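Flatero Charging — Site Walk Checklist, Miltel lot
Inspector: Homa Talebi
Date: January 12, 2019
Stations: Jitier wall units (employee side), Yeom fast charger (visitor side)

1. Disconnects labeled and reachable — OK. Label on unit 3 peeling, reprint.

2. Panel cover tight, all screws in — NO. Two missing lower left. Put in spares from truck. OK now.

3. Supply voltage — OK. 208 on all the wall units, checked at the terminals.

4. Ground fault trip test — OK on 1, 2, 4, 5. Unit 3 tripped but wouldn't reset till the second try. Tag it, retest Monday. If it does it again swap the board, don't keep pressing the button.

5. Cables — jacket, strain relief, connector pins. Unit 5 has a flat spot where somebody's been driving over it. No copper showing. Needs a longer hook or a reel. Told the site manager last visit too. Connector on 2 has grit in it, blew it out.

6. Cable holsters — unit 1 cracked at the bottom lip. Still holds. Order part.

7. Bollards and wheel stops — visitor side OK. Employee side wheel stop at space 4 has come loose, rebar sticking up a good inch. Trip hazard, coned it off. This one can't wait.

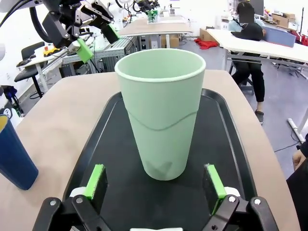
FAST CHARGER (YEOM)

8. Emergency stop — OK. Pressed, power dropped, reset with key. Key was NOT in the lockbox, guard had it on his own ring. Put a copy in the box.

9. Cooling intake filters — dirty, both sides. Changed left, ran out of filters for the right. Bring two next time.

10. Cabinet seal and door latch — seal OK, latch stiff. Lubed.

11. Screen readable, error log pulled — screen OK. Log shows nearly 600 sessions since last pull, most errors are people unplugging early. Two overtemp warnings, same afternoon. See item 9.

12. Clearance in front of cabinet — NO. Pallets stacked up agianst the right side. Asked for them to be moved, were moved before I left. Paint a line?

SITE GENERAL

13. Lighting — one pole lamp out over spaces 6 and 7. Landlord's lamp, emailed.

14. Fire extinguisher within reach, tag current — present, tag expired. Replace this week.

15. Signs — "EV only" sign faded but legible. Emergency phone number on the sticker is the OLD one. Fix all five units plus the Yeom.

16. Snow and drainage — plow pile is sitting on the drain by space 1. Water will back up to the pedestal when it melts. Ask them to push it to the north fence insted.

Open: 3, 6, 7, 9 (right side), 13, 14, 15, 16. Unit 5 cable hook needs a quote, anything over 1,000 goes to the Miltel office for a signature first.

Re-walk after the wheel stop is fixed. Don't sign off space 4 from a photo — HT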